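Muthoni Mohamedi
January 6, 2018

Back from four days at the churches' peace meeting in Drinden. Eleven denominations, two mosques, one kettle. A thread, as I promised the parish I'd report back and the newsletter has a word limit.

Background for those who don't follow this stuff. The Drinden and Mbwambo sides of the valley have been falling out over grazing land for years. Last April it turned nasty and 313 families ended up sleeping in church halls. Most of them are still there.

So the church leaders on both sides called a meeting. They called it a Consultation. I have been to many Consultations and my hopes were set accordingly.

Day one was spent on the wording of the invitation we had all already accepted. The Methodists felt "urge" was too strong. The Anglicans felt "encourage" was too weak. We settled on "warmly urge", and broke for tea.

Bishop Musyoka Mollel opened the proper business on day two. He is a short man and he gave a short speech, a combination I'd like to see more of. His line was that you can't preach peace on Sunday and rent your field to the militia on Monday.

Several people studied their shoes. I won't say which pews they were from but I've got a fair idea.

Then Sheikh Oduor Mutiso stood up and said much the same thing, only about his own side, and named two landlords. Out loud, with one of them in the room. I've not heard a silence like it since our choir tried the Allegri.

The landlord asked for a point of order. He was told there was no order for him to have a point of. (Halima Kioko in the chair. She taught infants for years and it shows.) 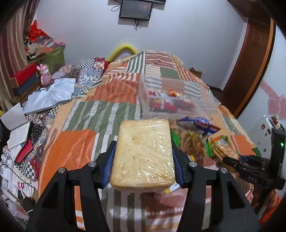

Day three we went up to Mbwambo to meet the families. Two buses, one of which worked. I rode with the Catholics, who sing, and the Pentecostals, who sing louder.

I'd been asked to say a few words at the hall and had a nice passage from Isaiah ready. A woman in the front row asked me whether the road to the clinic was open. It wasn't. I put Isaiah away and we talked about the road for an hour.

That was the best hour of the week, for what it's worth, and there wasn't a theologian anywhere near it.

What did we agree? There's a statement, naturally. It's four pages and it "warmly urges" all over the place. Skip to the last page.

Last page: the churches and mosques will send people in pairs, one from each side, to walk the clinic road every market day. Collars on, caps on, no police. 300 names are on the rota so far. They wanted 1,000 and I'd have settled for a dozen.

Efe Akande asked what happens if somebody stops the walkers. The bishop said they would sit down. Efe asked what happens if it's raining. The bishop said they would sit down and get wet.

I've put my name down, before anyone asks. I'm paired with a retired imam from Runder who has bad knees and strong views on football. We're on the second market day, so it'll be slow going and I expect I'll learn a lot about goalkeepers.

Will it work? I've no idea. The last agreement was read out in every church in the valley and broken before the candles were out. This one has a rota, and I do have some faith in a rota.

Collection for the Mbwambo hall is after both services tomorrow. Blankets too, please. No more tinned pineapple, they have asked me to be quite firm about the pineapple.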